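Ticket 969 – recipe card plugin eating my ingredients
Opened by: Sigrún Vestergaard
Assigned to: Angus Sutherland
Opened: 23/08/2021
Status: Resolved

Hello lovely support people,

Me again, sorry! I run a baking blog on the Ultis theme with your Rudell recipe cards, and since the last update my cards have gone a bit peculiar. Every recipe with a fraction in it has lost the fraction. So my cardamom buns now ask for "tsp salt" and "cup sugar", and a reader has already written to ask how much cup, which is fair enough.

Whole numbers are fine. Grams are fine. The method shows up properly too, and so do the photos. I have 303 recipes on there and I really don't fancy opening every one of them (my rhubarb section alone would finish me off).

Things I've tried so far:
Cleared the cache, twice
Switched to a different browser
Turned off the print button add-on
Retyped the buns by hand – this worked until I pressed save, then the fractions vanished again

I do still have the paper copies of nearly everything, so nothing is lost for good.

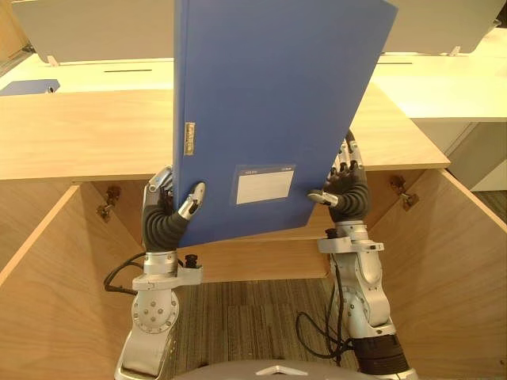
Blue file box with its label card, over the open cabinet

Sigrún

Reply from Angus Sutherland

Hi Sigrún, thanks for such a clear write-up. Could you tell me whether you type fractions as one character (½) or as three (1/2)? And which unit converter are you using, if any? Please don't retype anything else for now.

Reply from Sigrún Vestergaard

Ooh, good question. I've just looked and it's the single character ones that go missing. The old posts where I typed 1/2 the long way are all fine, I simply hadn't scrolled back far enough! I've got the Ichikawa converter switched on, the one that does cups to grams. Ditte Kárason put me on to it last November and I haven't touched the settings.

I turned it off just now and saved the buns again. Fractions stayed put!! But then I lose the grams button, and my readers on this side of the water would be very cross with me.

Reply from Angus Sutherland

That's the culprit, then. The converter strips any character it doesn't recognise before the card is saved. Go to Settings, then Units, and set "Character handling" to "Keep original". Update the converter to version 4, turn it back on, and run "Rebuild cards" from the Tools page. The original text should still be in your post revisions, and the rebuild will pull it from there.

Reply from Sigrún Vestergaard

Done all that, and it chugged away while I made a coffee. The buns are back to ½ tsp salt and the grams button works. Only 2 recipes still look wrong, a plum cake and the Drurnville oat biscuits, and both had no revisions saved, so I'll type those in from paper tonight.
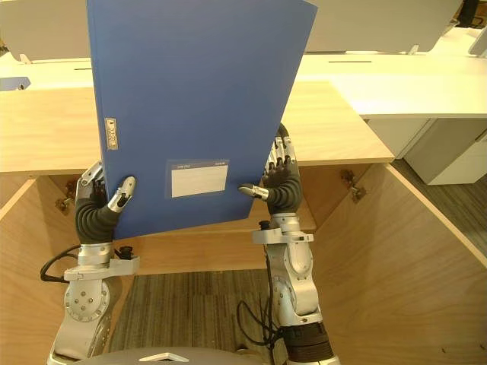 Blue folder, white label card on the front

One small thing while I'm here – could the update notes mention that setting? I did read them, and I'd have switched it over before the whole thing went wonky.

Reply from Angus Sutherland

Very reasonable. I've passed it to Chiharu Wada, who looks after the release notes. Shall I close this one?

Reply from Sigrún Vestergaard

Yes please, and thank you! Plum cake is fixed, biscuits next.

Ticket closed by Angus Sutherland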